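The medium of Prusturberg charged 30 for a sitting, payable beforehand, and Masaru Mizuno paid it before his sister could get her purse shut.

"You could have asked what we get for that," said Yae Sugiyama.

"We get Father."

"We get a woman from Clukska in a shawl."

She had kept her married name and her doubts, and she sat down with both. The woman asked them to think of a number. Masaru thought of nine so hard that his lips moved.

"Nine," said the woman.

"Well!" said Masaru.

Yae looked at the ceiling. Their father had been dead for 19 years and had never cared for numbers, or for Masaru's habit of paying first. If he had anything to say, he would surely begin with the house at Kamata, and who had let the roof go.

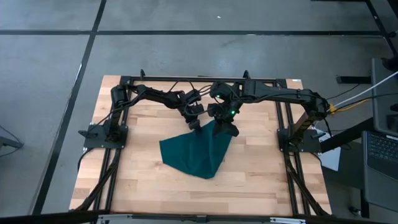
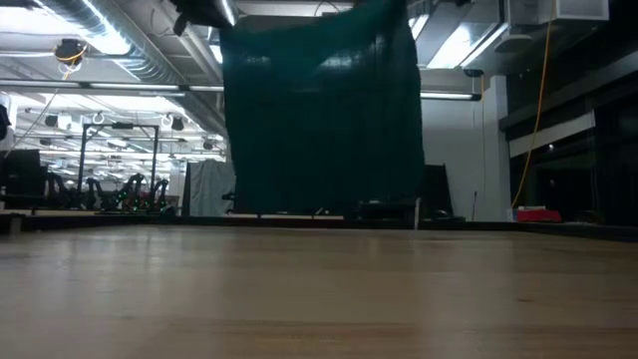
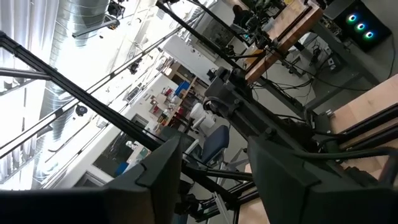 Pale tabletop and black frame (first); the dark green curtain (second); black rods overhead (third).

"He says he is at peace," the woman said. "He says you mustn't quarrel."

"He liked us to quarrel," said Yae. "He kept score."

The woman shut her eyes again. There was a long wait, and a tram went by outside.

"He mentions a roof," she said.

Masaru took hold of his sister's sleeve. Yae went back over the evening – the stairs, the coats, the talk in the hall while they waited. Had he said it then? He told everyone about the roof. He had told the man at the station in Mullia.

"Which side is it leaking?" she asked.

"The side you think," said the woman.

Yae opened her purse after all, and took out a pencil.

"Ask him what he paid for it," she said.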